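Search tickets and notes
Type at least three letters

Home | Open tickets | Closed tickets | Rigs | Booking | Help

January
Opened by Shiyu Liang, data collection

Ticket 337: gripper opening comes out as not quite zero when the fingers are shut

Hello all, and sorry in advance for the length of this one. I have been going round it for most of the week and I would rather put everything in one place than have people piece it together from my messages.

The short version is that the opening width we work out for the hand-held gripper does not settle at the same value each time the fingers close. In the Sezer recordings the closed value is sitting up to 2 mm above zero, and it wanders from one session to the next. For large things like mugs and boxes you would never notice. For thin things (cards, envelopes, the flat plastic lids) it matters a great deal, as the policy we train from those recordings learns to stop closing a little too soon, and then the robot arm comes in beautifully, lines itself up, and lifts nothing at all. It is quite a sad thing to watch, and I have now watched it rather often.

For anybody who joined after the autumn: we don't have an encoder on the hand-held tool. The width is read from the camera view, by a small tracker called Flarnitz which finds the finger bodies in every picture and turns the distance between them into millimetres. Atoritz then takes that number, together with the hand path, and packs the lot into training episodes. So there are two places where a wrong width could get in, and I started out fairly sure it was the second one. I was wrong about that, as you'll see.

What I saw first

I trained the card-lifting policy on 210 recordings, all from the same bench, and ran it on the arm on Monday morning. It reached the card well enough every time but the fingers were left with a gap. I lowered the commanded width by hand, by the same 2 mm, and it began picking up cards. That was encouraging, but of course it only tells us that the number is off, and it would be a poor way to leave things. A fixed correction would also squash anything recorded on a day when the tracker was behaving.

What I tried, in the order I tried it

Rebuilt the episodes in Atoritz from scratch, with the smoothing turned off. I had a theory that the smoothing was rounding off the bottom of each close, so that a quick pinch never got all the way down. There is a little of that, and I have made a note of it for later, but the closed value stayed where it was even in the long holds where the smoothing can have no effect to speak of.

Went back one version of Flarnitz. No change that I could find. I went forward again afterwards, so if you see two version changes in the rig notes, that was me, and you needn't worry about it.

Checked the lens file. The Sezer rig was pointing at a lens file copied over from the Dasamia rig. This did look like the answer for a happy half hour! I put the right one in and ran everything again. The width got a bit steadier across the middle of its travel, so it was well worth doing, but the closed value still wandered.

Checked for play in the linkage. If the arms can shift on their pins then the finger bodies can be in slightly different places with the tips still touching, and the tracker only looks at the bodies. I squeezed the trigger gently, then firmly, then as hard as I could comfortably manage, and looked at the three widths. They are different, and the firm squeeze gives the smaller number. I think this is a real part of the trouble and I am a little cross with myself for not looking sooner.

Looked at how the zero is set. Flarnitz takes its zero from the smallest width in the whole session. That sounds sensible until you remember that one very hard squeeze, anywhere in the session, then becomes the zero for everything else, and every ordinary close afterwards reads as slightly open. On the sessions where the operator happened to give the trigger a hard pull near the start, the error is at its largest. On the gentle sessions it nearly vanishes. I went through the trigger notes against the closed values and the pattern is there in nearly all of them.

So I believe we have a method problem and not a broken part, which I am pleased about in one way (nothing to order) and less pleased about in another (our thin-object results from before the holidays will need looking at again).

What I propose

I should like us to record a short closing hold at the start of every session, and have the tracker take zero from the middle value of that hold, ignoring anything smaller that turns up later. The steps I have been following are these:

1. Set the tool over a plain, pale surface, with nothing between the fingers.
2. Close until the tips meet and stop there. Please use the squeeze you would use on a card.
3. Hold for 5 seconds.
4. Open fully, then close again in the same way, and hold once more.
5. Begin the session as usual.

The second hold is there so that we can compare the two. If they disagree by more than a hair, do the whole thing again before carrying on.

With this in place I recorded a fresh set of card lifts and trained on those alone. It is a smaller set, so please don't put the two policies side by side in a table just yet, but the fingers now close fully on the card without my having to nudge the number, and the closed value has stopped moving about between sessions. I also tried the same policy on the envelopes, which it had never been shown, and it managed them more often than I had dared to hope. It still makes a mess of the flat lids. I suspect that is to do with the approach angle and deserves a ticket of its own.

The closed position I am using for zero has the pads meeting along their seam, with the white surface beyond them:
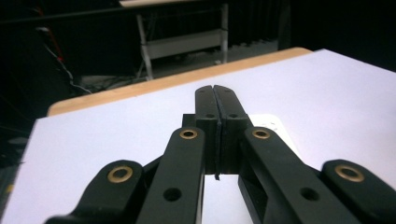 Shiyu, could the old recordings be rescued in the same way, or do they all have to be done again? I'm asking on behalf of the envelope work mostly, where we've a good deal of material that would be painful to lose. Most of those sessions have a pause near the beginning where the operator shuts the fingers while waiting for the start tone, and I wondered whether that would do in place of a proper hold. I'd also like to know if the same thing touches the Dasamia rig. We've always put its poor showing on thin objects down to the lighting, and I'd be rather embarrassed if it had been this the whole time.

Shiyu Liang, same day, 16:40

Thank you, that is a very good question and I had only half thought about it. Yes, I think the pause would do, so long as it is long enough to take a fair middle value from, and so long as the fingers are empty. I tried it on a handful of the older Sezer sessions this afternoon, and the zero it gave fell close to what I would have expected from the trigger notes. I haven't checked whether a policy trained on the repaired recordings does as well as one trained on new ones, and I would want to see that before we call them rescued. In the meantime please don't delete anything!

On Dasamia, I honestly couldn't say yet. The linkage on that one feels tighter in the hand, so hard and soft squeezes ought to differ by less, but it takes its zero in the same way and so it could be caught by the same thing. I have booked it for tomorrow morning and will do the three squeezes there too, and put the widths on this ticket.

A few odds and ends while I am here. The change to the zero is in a branch of Flarnitz and is off unless you ask for it, so nobody's running jobs will be disturbed. Atoritz needs one new field to carry the hold through to the episodes, and it will complain about older sessions that lack it. The complaint is harmless and the episodes still get built. I have left the smoothing on for everything except the card set, and if anyone has a strong feeling about that, please say so here and not in the corridor, as I will certainly forget.

I am keeping the ticket open until the Dasamia widths are in and the repaired envelope set has been trained at least once.

Status: open
Rig: Sezer (Dasamia to be checked)
Waiting on: Shiyu Liang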